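Went round the Wastent open day on Tuesday with Sveva, mostly for the free tea, and we ended up staying 2 hours! They do cushions, throws and blankets, 4,000 lines if you believe the poster by the door (I gave up somewhere in the bath mats).

The sewing floor was noisy and brilliant. Noemi Pace took our group round and let us feel the different fillings – I'm now very fussy about fillings. Then it was upstairs to the sofas, where everything is piled together the way you'd have it at home, and nothing matches. I loved it. Sveva thought it was all a bit much and went off to look at plain sheets.

My favourite was a quilted white cushion with a black crackle print and faint roses in it, next to a plain red one, on the thickest peony blanket.

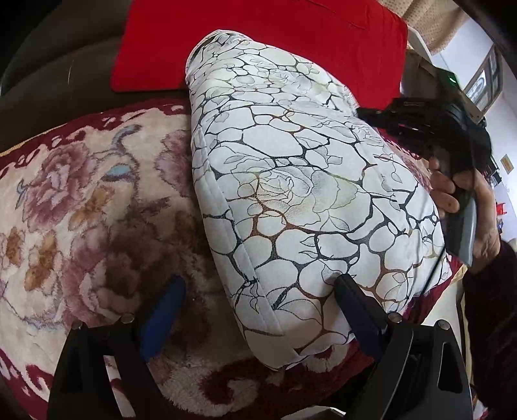

*Crackle-and-rose cushion on the peony blanket, upstairs sofas*

Parking is round the back, by the Drenance unit, and it fills up by eleven.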